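Grolleder Refurbished Desktop Towers

Home > Office equipment > Desktops > Refurbished towers

Full-size desktop towers for offices, workshops and home use, sold with a 12 month warranty. Stock changes from week to week. Page updated 29 Jul 2024.

Overview

Grolleder sells used business towers that have been checked, cleaned and set up with a fresh operating system. Most come to us at the end of an office lease. They are plain machines made for everyday work: email, accounts, spreadsheets, stock control, web browsing and video calls. They are not gaming computers and we don't sell them as such.

A tower takes up more room than a mini PC, and for plenty of buyers that is a fair trade. There is space for a second drive, the fans are larger, and most parts can be swapped at home with a screwdriver. If you need a machine that mounts behind a monitor, see our small form factor page.

Which grade to choose

Every tower is sold as either Grade A or Grade B. The grade covers the outside of the case only. Both grades go through the same bench checks and carry the same warranty.

Grade A: light marks at most. Suits a front counter or anywhere customers will see it.

Grade B: scratches, sticker residue, faded panels or a small dent. Suits a back room, shed or under-desk spot. Front buttons and ports all work.

We can't reserve a particular colour of case. If you are ordering several for the same room and want them to match, put a note on the order and we will match them where stock allows.

What we check

Each tower is opened and blown out with compressed air. Fans are run and replaced if they rattle. Memory is tested overnight. Every USB port is tried with a drive, and the audio and network sockets are tested too. The clock battery is replaced in every machine, whatever its age.

Drives that come in with a machine are wiped before anything else is done. Storage is then fitted new. The standard fit is a Brarnix solid state drive, and a second drive can be added when you order.
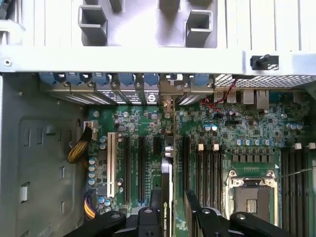 Adding a card is the most common upgrade our customers do themselves, usually a network card or a basic graphics card for a second monitor. Measure the space inside the case before you buy one. Long graphics cards are a poor match for these towers, and the power supply may not have the right plug for them. Send us the model number of the card with your order number and we'll let you know if it should work.

Before opening any tower, shut it down, switch it off at the wall and pull the power cord. Touch bare metal on the case before you handle a card or memory stick. Fitting your own card, drive or memory doesn't affect the warranty on the rest of the machine. Damage done while fitting it isn't covered.

Options when ordering

Memory: standard or double. Choose double if you keep a lot of browser tabs open or run accounting software alongside everything else.

Second drive: solid state or hard disk. The hard disk is cheaper for the space and fine for backups and photos.

Wireless: most towers leave us with wired network only. An Enditz USB wireless adapter can be added for places where a cable won't reach.

Keyboard and mouse: a new wired set. Not included unless selected.

Monitor: sold separately. Check which sockets your monitor has. We stock adapters for older screens.

In the box

Tower
Power cord with Australian plug
Printed setup sheet
Warranty card with serial number

Cartons are double-walled with moulded ends. Please keep yours for the length of the warranty, as we can't accept a return packed in a loose box.

Delivery and pick-up

Orders placed before 2 pm are usually packed the same day. Metropolitan addresses are sent by road courier and need a signature. Regional deliveries take longer and may go to your nearest depot. We'll email you before dispatch if that is the case.

Pick-up from the warehouse is free. Wait for the message saying your order is ready, and bring the order number. The loading bay is at the rear of the building and there is short-term parking beside it.

Warranty and returns

The warranty covers parts and labour. If a tower fails, contact us with the serial number and a short account of what it is doing. Many faults turn out to be a loose cable or a memory stick that has shifted in transit, and we can talk you through these over the phone. If that doesn't fix it, we send a return label.

Your files are your own responsibility. Back up before sending a machine in, as the drive may need to be replaced. Nothing here limits your rights under Australian Consumer Law.

Business and school orders

Quantity pricing applies to orders of up to 66 towers from stock. Larger orders are quoted separately and may be filled in stages. Purchase orders are accepted from schools, councils and registered businesses. We can load your own disk image before dispatch if you supply it, and asset labels can be fitted at the same time.

The next large lot is due in September. To be told when it is listed, email the sales desk and ask for Nam-gil Seo, who looks after bulk orders. Tell us the quantity, the grade and where the towers are going.

Old equipment

We take old desktops, in working order or not, when you pick up a new order. Remove any discs and take off anything you want to keep. We don't take printers, tube monitors or loose batteries. A wipe certificate for each drive is available on request for a small fee.

Related items

Small form factor desktops
Refurbished monitors
Enditz wireless adapters
Brarnix solid state drives
Surge boards and power cords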